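A Morning at the Markura Paper Mill

We got to Markura before the gates opened, which gave me time for a second coffee and a long chat with Kwok-wai Au, who runs the tours and has the patience of a saint. There were 14 of us, and he made sure every one got a turn at pulling a sheet (mine tore, twice!).

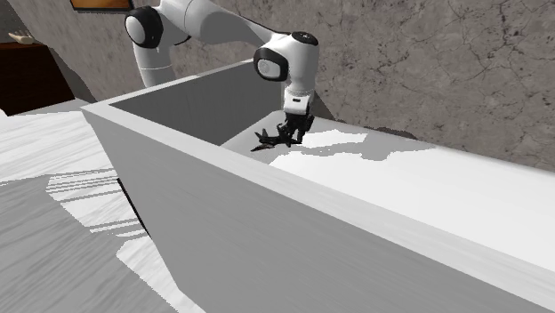 Lunch was in the old drying loft, and I could happily have stayed there all day. Kwok-wai talked about storing handmade paper at home, and he likes a big gray box with an open top, much like the one under the white arm, so the sheets can breathe. The bus back to Tritotberg leaves at 2.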